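Wubit Gashaw
November 16, 2020

Short thread on a result from our clutter-picking work. The question: how much does the order of grasps matter when small parts lie close to a rigid obstacle, and can a wrist view alone pick a good order? (1/15)

Setup first. One arm, parallel gripper, small camera at the wrist. No overhead camera, no depth. The task is to move loose toy bricks from a tabletop into a storage basket standing on the same table. (2/15)

The baseline is what most people would write first. Score every candidate grasp, take the highest score, execute, look again. We call it greedy. It knows nothing about what the fingers will push on the way in. (3/15)

Our method is called Clerkatov. It keeps the same grasp scorer and adds a second network that predicts, for each candidate, how far the other parts will shift during the approach. Candidates that push a neighbor toward the basket wall are penalized. (4/15)

Why the wall: a brick flush against it leaves no room for the outer finger. The gripper can still come in along the wall, but only at a narrow range of wrist angles, and the camera sees very little of the part at those angles. (5/15)
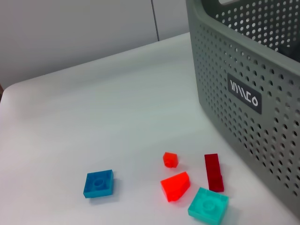 Wrist view with translucent bricks near the basket. The dark red and turquoise ones are the wall cases.

In a layout like this one, greedy tends to favor the part with the cleanest outline, which is often the isolated one. That grasp is easy and it changes nothing for the parts on the crowded side. Clerkatov more often takes a wall case early, while there is still clearance to work with. (6/15)

Translucent parts are the hard set. Their edges are weak, the color shifts with the background, and a shadow can score as high as a brick. We trained the shift predictor on opaque parts only and then tested it on translucent ones without retraining. (7/15)

Training data: 2,784 logged approaches, each with a wrist image before and after. Labels come from tracking part centers between the two images. No hand labeling apart from a check on a small subset. (8/15)

Test protocol: 30 layouts, each run with both methods from the same starting positions. Layouts were reset by hand against a printed template, so expect a few millimeters of error in placement. A run counts as a failure if any part is still on the table when the attempt budget is used up. (9/15)

Result: greedy failed on 4 layouts, Clerkatov on 3. I would not call that a difference. If you only read the failure count, the method does nothing. (10/15)

The number of regrasps is where the two separate. Clerkatov needed fewer on most layouts, and the gap is widest when at least one part starts within a finger width of the basket. On layouts with no part near the wall the two are the same within noise. (11/15)

Planning time goes up. The shift predictor runs once per candidate, and we did not batch it well. Antunes has since rewritten that step and it is no longer the slowest part of the loop. Timing in the write-up is for the old version. (12/15)

Known problems. Perforated basket walls confuse the scorer: a round hole and a round stud look alike at low resolution, and we logged several grasps aimed at the basket itself. Masking the basket region fixes most of these but also hides any part touching it. We left the mask off for the reported runs. (13/15)

Second problem: sloped bricks. Fingers closing on the angled face tend to lift the part and let it slide out. The scorer was trained mostly on blocks with parallel sides, so it rates these grasps too high. This affects both methods equally and accounts for roughly half of the regrasps we looked at by hand. (14/15)

Code and the layout templates go up in January on the Vistum page, together with the before/after images. The Broltcombe group is repeating the opaque set with a different gripper, and I will add their numbers to this thread when I have them. Questions about the labeling script are best sent by email. (15/15)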